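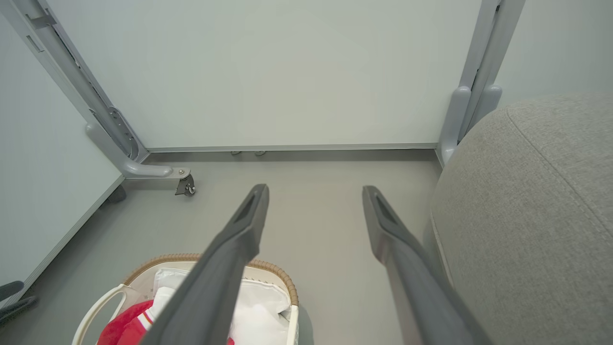 Floor level at the Peltari showroom in Pustimville: white wall panel with its metal trim, gray support legs, and the light gray upholstered seat.

FOR IMMEDIATE RELEASE

Peltari opens a showroom for rooms that move around

PUSTIMVILLE, 17 March 2026. Hi, I'm Evdokia Kyriakidis, I own Peltari, and I'm writing this press release myself. The last one we paid for used the word "solutions" eleven times and my mother called to ask what we sell now. So: we sell and rent freestanding wall panels, the stands that go with them, and soft seating to put around them. And we finally have a showroom where you can come and push all of it around!

The new place is on the ground floor of the old Strobel building, 400 square feet, with a plain light gray floor. If you've been in Pustimville for a while you'll remember Strobel as the shop with the buttons and the zippers. We kept their front counter (it's where the coffee is) and cleared the rest for the furniture.

I started Peltari because I was renting one big room with a desk at one end and a sewing table at the other, and I was sick of looking at the sewing table while I did my invoices. A real wall was out of the question with my lease. I bought a secondhand office divider that fell over if you sneezed near it, and then I bought a second one, which was worse. I spent most of that winter reading about feet. Panel feet, stand feet, table feet. My family was very patient.

That's why the first thing I show people in the showroom is down by the floor. Everybody looks at the top of a divider, at the color and the height, and the bottom is where you live with it. Can you get a broom under the edge? Does the leg stick out where you walk? Is there a wheel, and does the wheel want to go where you want to go? Please get down on your knees in there. I do it all day long and I've stopped buying nice pants.

The support legs are gray metal, and there's a slotted bracket on the leg so the angle can be adjusted. You loosen it, move it, tighten it again. It takes a hex key and a bit of patience the first time, and after that you'll do it while talking to someone. The casters are small and black, which I went back and forth on for longer than I want to admit. Bigger wheels roll over a rug more easily. Small ones keep the foot low and are kinder to your toes, and I have stubbed mine on enough office furniture to feel strongly about it.

The white panels have a thin silver-gray metal strip along the bottom. It gives the edge a clean finish, and it takes the bumps from the vacuum cleaner. White shows everything, yes, I know, people tell me this weekly. It also bounces the daylight around a small room in a way that the charcoal and the green never did when we tried them, and a damp cloth takes care of most of what my nephews have done to the ones at my house.

Now the seats! These are new for us. We're carrying the Dratar line of upholstered seats, and the one I keep coming back to is the light gray, in a finely woven fabric with a curved piped seam around the top edge. I'm fond of piping. It makes a round shape look finished, and it gives your hand something to find when you're dragging the seat over to the window. You can sit on it, put your feet on it, or pile the mail on it for a week like I do. Against the gray floor and the white panel it's a quiet sort of look, and if you want more color there's a shelf of swatches by the counter. Take some home. Bring them back, please.

A few things people have already asked me.

Do you have to buy? No. Everything in the showroom can be rented, and the shortest rental is 3 days. That works for a craft sale, a family party where the coats need hiding, or a weekend with a guest sleeping in the living room. The longest is 21 weeks, and past that I'd rather talk you into owning it, because you'll have paid for a good part of it by then.

Do we deliver? Yes, anywhere in Pustimville and the towns next door. There are 2 of us on the van and one of us is me. Measure your front door before you call. Measure the turn at the top of the stairs too, if you've got one. We once took a panel to a lovely third-floor apartment and took the same panel home again.

Will it block noise? A little. It'll take the edge off a keyboard or a radio turned down low. It won't do a thing about a teenager on the phone, and I'd feel bad selling it to you for that.

Can you swap pieces later? You can. If you rent a panel and find you want it wider or narrower, bring it back or call for a pickup and we'll change it over for the cost of the trip. The seats can be swapped for a different fabric too, as long as the dog hasn't had a turn with it.

We've been moving stock in since January, and the layout changes every few days, so if you come twice you may walk into a different room. One morning it's set up like a reading corner and the next it's a pretend dentist's waiting room, since a real dentist's office is thinking about ordering and wanted to see it. I love this part of the job more than anything. Come in and rearrange it for me, I mean it.

The showroom is open mornings and early afternoons, and evenings if you arrange it with me first. Parking is behind the building, next to the bakery, and the ramp is on that side too. Price lists for sale and rental are at the counter, and I'm happy to read them to you over the phone.

Press contact: Evdokia Kyriakidis, owner, Peltari, Strobel building, Pustimville. Reporters are welcome any time we're open, and there's coffee.

###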